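## 4 Runtime claims in the review text

Working draft of the section, numbers frozen in March. Ilze Luik still has to check the second-pass codes for the combo units (charger plus flashlight).

The set is 2,741 buyer reviews of 11 pocket battery packs, all rated at 3,000 mAh, all pulled from the Miltport store pages. Reviews under one sentence dropped before the pull. Star-only ratings dropped too. We kept reviews that came back edited, using the latest version only, and we didn't try to recover earlier wording. Each was loaded in Wistament and tagged for one thing first: does the writer say anything at all about how much charge they got out of the pack?

Most don't. Most talk about the price, the size, the cable that came in the box, and how quickly it arrived. When capacity comes up it comes up in phone terms. "Filled my phone and then some." "Got me to dinner." Almost never in mAh. The rated number gets repeated from the listing now and then, usually in the first line, and then dropped for the rest of the review.

### 4.1 Units people really use

Three kinds of claim cover nearly everything we tagged. Full charges ("one and a half charges"), percent gained ("took it from the red up to eighty or so"), and time ("a whole flight"). Full charges are the most common by a wide margin. Percent claims are rarer but easier to use, at least when the phone model is named. Time claims we coded and then left out of the comparison. Too much depends on what the phone was doing, and hardly any writer says.

A trouble with full charges: the starting point. A writer who plugs in at a third full and unplugs at full calls that a charge. Another who starts from a dead phone calls it the same thing. We tried coding starting level as its own field. Abandoned it after the pilot, too many blanks. Where a start level was given we kept it in the notes column and it shows up again in the discussion of the Pinel packs below.

Second trouble, the phone. Battery sizes differ enough from model to model that "one full charge" is a weak yardstick. We grouped phones into small, medium and large by battery, and left reviews with no phone named in a separate pile. That pile is big. It is also happier, on average, than the other three, and we don't have a good account of why. Possibly people who are pleased write less detail. Possibly gift buyers. The codes can't separate those.

### 4.2 Rated and delivered

Reviewers who complain about capacity tend to make the same arithmetic mistake, and it's a fair one. They divide the number on the pack by the number in the phone and expect the answer. The pack's rating is for the cell at cell voltage. The USB port puts out a higher voltage, the converter loses some on the way up, the phone's own charging circuit loses some more, and a little goes out as warmth. So the buyer gets less than the division says, from any pack, good or bad. Listings rarely say this. A few of the sellers do in the question threads, well below the fold.

We tagged a review as a "shortfall" complaint only if the writer gave an expectation and then a result under it. Plain grumbling ("weak", "dies fast") went elsewhere. The first pass had these mixed together and the agreement between coders was poor. Splitting them fixed most of that. The leftovers were settled by talking them through, and the final code is whatever the room landed on.

One pattern is worth stating early. Shortfall complaints bunch up in reviews that quote the rated number in the opening line. Writers who never mention the rating rarely report a shortfall, even when the charge they describe is the same or smaller. Reading the number sets the bar. Lukoševičius, coding blind to the star rating, flagged the same thing in the margin notes during the pilot, before we had a table for it. 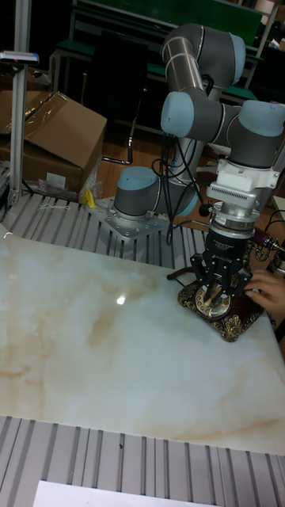 *Figure 2. Six-axis arm over the marble-patterned slab, with the gripper below the wrist.*

### 4.3 The flashlight problem

The combo units were harder. A pack with a flashlight on the end gets reviewed as a flashlight by some people and as a charger by others, and the two groups hardly overlap. Flashlight people care about beam, switch, and whether it turns on in a bag. Charger people mention the light as a bonus, one line, near the end. Someone who bought for the light may never plug in a phone at all. Their stars still count toward the average shown on the store page.

We split the combo reviews by main use, judged from whichever function gets more words. Crude. It does hold up on rereading though. After the split, charger-first writers rate the combos about the same as plain packs. Flashlight-first writers rate them higher and say next to nothing on capacity. So the good averages for combos come mostly from people who are'nt testing the part that the listing puts in the title.

The switch deserves a note. Accidental turn-on drains the cell, and a few capacity complaints are likely this and nothing else ("was full Friday, dead when I needed it"). We can't tell from text alone. Coded as self-drain, kept apart from shortfall. If these were moved across, the combo shortfall count would go up and the plain-pack count would stay put. The ranking of packs changes a little at the bottom, nowhere else.

### 4.4 Pinel packs

The Pinel listing is the only one of the set with an expected-charges line by phone type. Fewer shortfall complaints there. Reviews also quote that line back, more often than they quote the mAh rating, and they use it as the thing to check against. Writers say "as advertised" a lot.

Hard to know how far to push this. One brand, one listing, and the pack sits at the upper end of the price range, so buyers may be a different crowd. It could also simply be a better pack. We have no bench measurments for any of the packs in the set and this section makes no claim on delivered energy. What the text supports is narrower: given a plain estimate in charges, buyers use it, and they complain less about the gap.

### 4.5 Later edits

Some reviews carry an update at the bottom. After a few months, after a year, after it quit. Updates run negative, as expected, people come back to a page when something breaks. We coded the update and the original as one text, which mixes first impressions with wear. For shortfall this matters little, nearly all of those sit in the original part. For self-drain it matters more. A pack that held its charge in the first week and won't hold it now reads as a contradiction in a single code, and we logged both.

Swelling and heat reports were pulled out and listed separately, see the appendix table. Not counted here as capacity complaints even where the writer mentions both. Missing for now: the cable question. Several writers swapped cables and got a better result, and the codebook has no slot for it. To add before the next pass, Luik has the wording.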